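Two arms, two different parallel grippers, same sorting job: which one do I blame for dropped parts?

Hamidreza Parsa
I have a two-arm bench cell set up to compare grippers. The job is sorting push-button switches out of a shallow tray into two bins, mushroom heads to one side and green caps to the other. The left arm carries a Levier parallel gripper and the right one a Pruvano, both with the stock flat fingers. One controller, one overhead camera, same closing force set in software.

Over 108 picks per side the left arm dropped 3 parts and the right arm dropped 11. The drops on the right nearly all happen in the first few centimeters of lift. The part rotates in the fingers and then slides out.
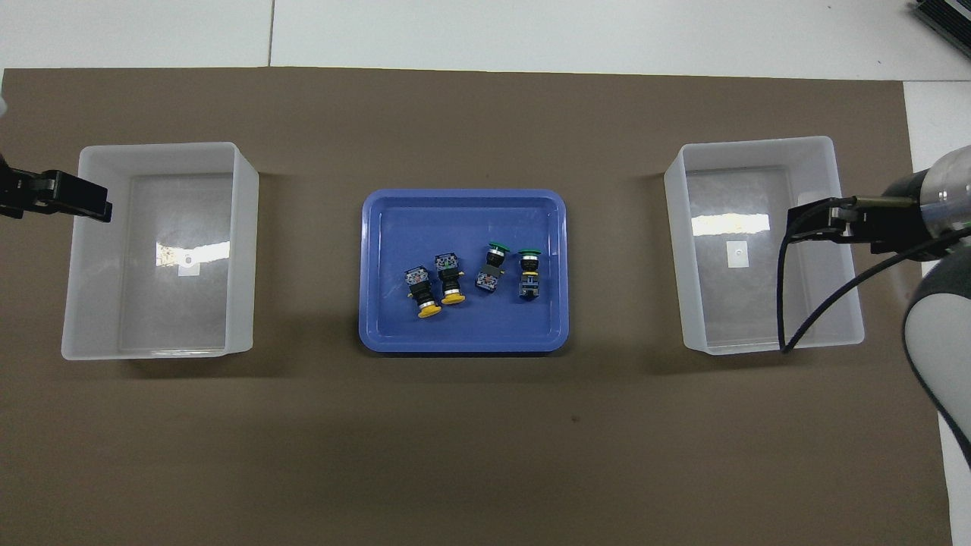
I have already swapped the finger pads between the two grippers and the result did not change. The grasp pose comes from the same model for both arms. Before I write this up as a difference between grippers, is there something else I should rule out? I would also like to know if plastic bins are a bad idea under overhead lights. The depth image has holes wherever there is glare.

Hậu Quan
Your test doesn't compare grippers yet. The left arm gets yellow mushroom heads and the right arm gets green caps, so you changed the gripper and the part together. A mushroom head gives flat fingers a wide lip to catch under. The green-cap switches have to be held on the body, and if your grasp point is near the cap, the contact block hangs off to one side and the part will pivot as soon as it leaves the tray. That matches what you describe.

Swap the assignment in software and run another 108 per side. If the drops follow the green caps, the gripper is fine and you should move the grasp point toward the center of mass. If they stay on the right arm, check the actual closing force with a load cell. The same number in two drivers does not mean the same force. On one of ours a setting of 20 meant percent of maximum, and on the other it meant newtons.

Check the cable too. Any slack loop at the wrist can catch on a bin wall on the approach and push the tool over slightly. Tie it back along the last link, then turn the wrist by hand through its full range before you power up.

On glare: mask the bins out of the depth image. You only need depth over the tray, and the drop positions can be fixed points.

Trevor Bunting
had the same thing, changed to rubber fingers and it went away. Never looked into why

Contact the moderators | Copyright Kernomia Help | Back to top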